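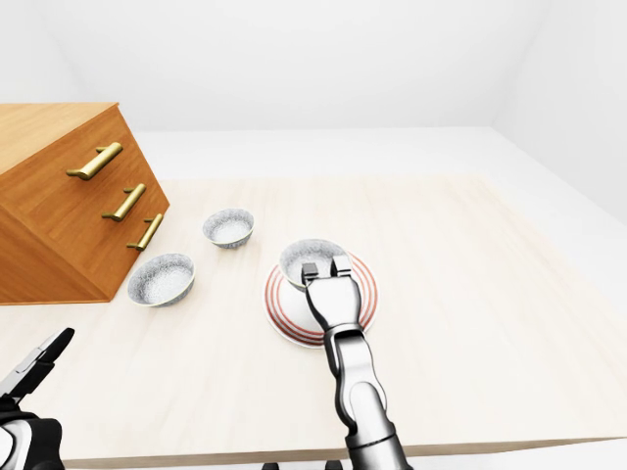 # Purkberg Reading Lists

Hazem Farouk
June
4 min read

Hello, and thanks for opening the README. This is a small dataset of undergraduate reading lists from the humanities departments at Purkberg, typed up by me and checked by Rhonda Lemieux, who has far more patience with italics than I do. It started as an argument over lunch (do first-years get asked to read less than we did?) and it grew into 400 lists before either of us had the sense to stop.

We still don't agree on the answer, by the way. Rhonda thinks the lists got longer and the reading got shorter. I think they got vaguer. You're welcome to use the data to prove us both wrong!

## What you get

- `lists.csv` – one row per reading list, with department, module title, level and the decade it was taught in
- `items.csv` – one row per book, chapter or article, linked to its list by `list_id`
- `notes.txt` – my own grumbles, typed as I went along, which you can safely skip

There are 400 lists from 13 departments. The oldest ones come from Philosophy, which never throws anything away, and the patchiest come from Classics, which moved buildings and lost most of a decade on the way. If you're comparing departments, please look at the gaps first. I didn't, the first time, and I told a whole seminar that Classics had given up teaching Greek.

## The columns people ask about

`status` is either `required`, `suggested` or `unclear`. I used `unclear` whenever the lecturer had written something like "you may wish to look at", because I've been a student and I know what happens to those.

`pages` is only filled in when the list itself gave page numbers. I haven't gone off and looked up the length of whole books. A blank means the list didn't say, and it certainly doesn't mean zero – please don't add up the column and call it a workload.

`hand` is `yes` when somebody had written on the typed sheet. Some of these additions are lovely (one says only "skip ch. 3, he is wrong") and I've copied the wording into `remark` just as it stood, spelling and all.

## How it was typed up

I did the typing in the evenings with a big pot of tea, straight from the paper sheets. Rhonda then took 55 of the lists and typed them again without looking at mine. Where we differed, we sat down together and argued until one of us gave in. Most of our differences were over `suggested` and `unclear`, and I still think I was right about the medieval history ones.

Authors' names are spelled as on the list, so the same person can turn up in several ways. There's a tidied version in `author_clean`, but I made it by eye, so be a bit wary of it.

## What's missing

Lecturers' names have been taken out, and so have room numbers and office hours. Modules shared with the sciences aren't here at all. Nor is anything that lived only on the old course website, which went before I thought to ask for a copy (I'm still cross about that one).

Language departments often handed out photocopied packs with no list attached. We left those out.

## Versions

- Version 3 is the current one. It adds the `hand` and `remark` columns and fixes a batch of History lists filed under the wrong level.
- Version 2 added `author_clean`.
- Version 1 had a broken `list_id` in the Theology rows. If you've still got it, please bin it.

## Using it

Help yourself for teaching or research, and just credit us both by name. If you quote a remark, leave the module title out, as some of those classes were tiny and it isn't hard to guess who was holding the pen.

Corrections are very welcome. Send me the `list_id` and what you think it should say, and I'll go back to the sheet and check.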